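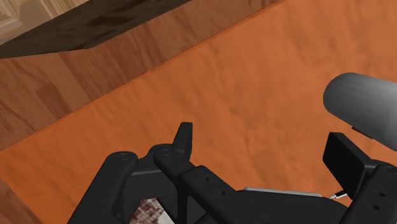
The gripper above the orange rug, in the computer room-that-isn't-a-room.

Robots at the Open Day: what we saw at Ridavance

Right. Quick one before I forget it all. We went to the Ridavance open day in Merbridge in September, doors at half past ten, big queue, no biscuits left by eleven. Lots of you asked what the robots were up to and how they learn. So here goes.

First thing. There are two sorts of robot at Ridavance. Real ones, bolted down, in the hall at the back. And pretend ones that live inside a computer. Most of the day was about the pretend ones.

What is a pretend robot?

The proper word is simulation. Say it sim-you-LAY-shun. A bit like a video game, but a very fussy one. In a game your character can walk through a bush and nobody minds. In a good simulation, things have weight. A bowl can tip over. If the arm bumps the table the computer has to work out what would happen next, and then draw it.

Somebody builds a whole room in there. Floor, walls, a rug, furniture, a plant in a pot. Then they put the robot arm in. Mayu Sakai makes the rooms. She showed us how she swaps a floor, click, new floor, and how she can move the light so the shadows go somewhere else. A boy near the front asked if she could put a shark in. She could. She did. It took her a while to get rid of it.

The arm

A robot arm is a bit like yours. It has joints, the places where it bends. You've got a shoulder, an elbow and a wrist. Robot arms often have more bends than that, so they can reach over things, or come at them from the side.

At the end of the arm is the gripper. That's the hand. Not much like your hand though! No thumb, no palm. The one in the demo has two fingers that come together and move apart. Squeeze, let go. Everything it picks up it has to pick up with that.

Try it at home. Use only your thumb and one finger, keep them straight, and tidy your desk. A pen, fine. A plate? Tricky. A floppy toy with lots of legs? Really quite annoying.

The messy table

This was the bit I liked best. The demo is called Trondard (don't ask me, I asked, Milovan Softić just shrugged) and it's all about a table with too much stuff on it. The robot gets told to pick up one thing. It has to find it, go down to it, grip it and leave the rest where it is.

Sounds easy. You do it every morning with your toothbrush. But think about what your going to need:

You have to know which thing is which, even when one is lying on top of another.

You have to know how far away it is.

You have to open your hand wide enough. And get in between the other things without knocking them.

And then squeeze, enough but not too much. 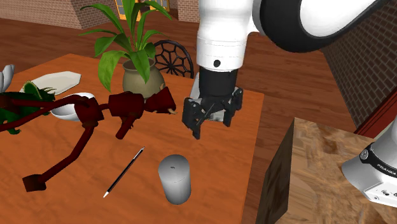

People do all that without thinking. A robot has to get every bit of it from numbers. Pictures are numbers to a computer, by the way, long lists of them, one lot for every tiny dot of colour.

Long thin things are hard because there are good places to grab and bad places. Grab a pen by the very end and it swings. Leafy things are hard because the edges are all over the place. Shiny bowls and pale bowls can be hard too, if the light is bright. Mayu says the plant is her favourite because it gets in the way.

Practice, practice, practice

So how does it get better? By having a go, lots of times. Milovan let us watch a practice run on the big screen, speeded up. The computer can do up to 1,000 goes while everybody is at lunch. The things on the table get moved each time. Different places, different ways round. If they always stayed put the robot would only learn that one table, and then you'd move the bowl a bit and it would be lost.

The counter in the corner of the big screen said 616 when our group came in. I wrote it down because Hiyori wanted to know. There you go Hiyori.

Nobody gets cross with it when it misses. It just starts again. Nothing gets broken either, which is the point of doing it in a computer first. Jasper Declercq runs the real hall and he said he would much sooner have a pretend bowl on the floor than a real one, he's the one with the dustpan.

And then the real ones

After the pretend practice, what the computer learned gets copied over to a real arm. Does it work first time? Jasper pulled a face. Sometimes. Real tables wobble. Real rugs have crumbs. The light through a real window changes when a cloud goes over, and the robot can get muddled by something you wouldn't even notice. So then it's back to Mayu, who makes the pretend room a bit more awkward, and round they go again.

We stood behind the yellow line for this part. Please always do that if you go. A robot arm doesn't know you're there unless somebody has taught it to look.

Things people asked

Does it get tired? No. The real ones get warm and want oiling and checking, but the pretend ones just keep going as long as the computer is on.

Is it thinking? Sayaka Tanabe had a good go at this. She said it is working things out, but it isn't wondering about them. It isn't bored of the bowl. It doesn't know what a bowl is for.

Can it do my homework? It can pick up your pencil. Perhaps.

Why is the room so nicely decorated? Mayu likes doing it. Also the robot needs to see all sorts of floors and walls so it doesn't get too used to one.

Words to keep

Simulation: a pretend world in a computer that tries to behave like the real one.
Gripper: the robot's hand.
Joint: a place where the arm bends.
Clutter: too much stuff in one place. See also, your bedroom.

Have a go at the thumb and finger thing and send us what was hardest to pick up. Drawings welcome. Hand them in at the front desk please and put your name on the back, we had loads lsat time with no name.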